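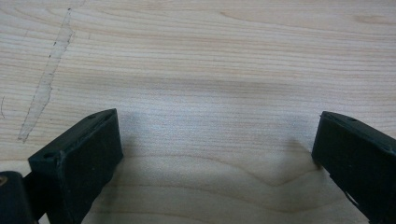
*Wavy lines in pale wood, with a long scrape on the left.*

Hello, hat lovers! Before we talk about hats we should say hello to the table, because every hat needs a good flat spot to sit while you get to know it. The lines in wood are called grain, and they come from the way the tree grew, a little bit each year, for years and years.

A hat has a harder life than a table. It gets sat on, rained on and squashed into school bags (you know who you are!), and then it forgets what shape it's meant to be. A wire hat frame gives it something round to rest on, a bit like a pretend head, only much lighter and with no ears. 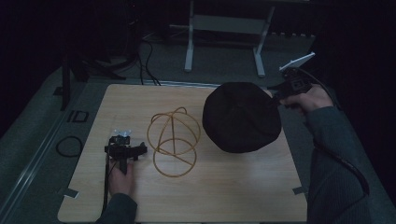 **Why is a beret so floppy?**
Most berets are made of soft cloth with nothing stiff inside, so they can be pulled to one side, patted flat or folded into a pocket.

Niilo Tuominen, who looked after the hats at the Mustonen museum for 40 years, told us he always cleared the table first and laid each hat down gently, even the scruffy ones. 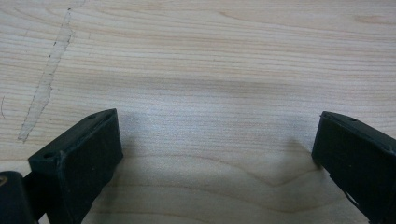 ## HAT WORDS

Now for some colourful words to try on your family at tea time! The part that covers the top of your head is the **crown**. The bit that sticks out to shade your eyes is the **brim**, or the peak if you like. A **seam** is the line where two pieces of cloth are sewn together, and if you run your finger over your own cap you'll probably find a few.

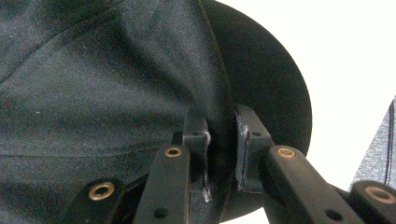 *The crown and curved brim of a black baseball cap.*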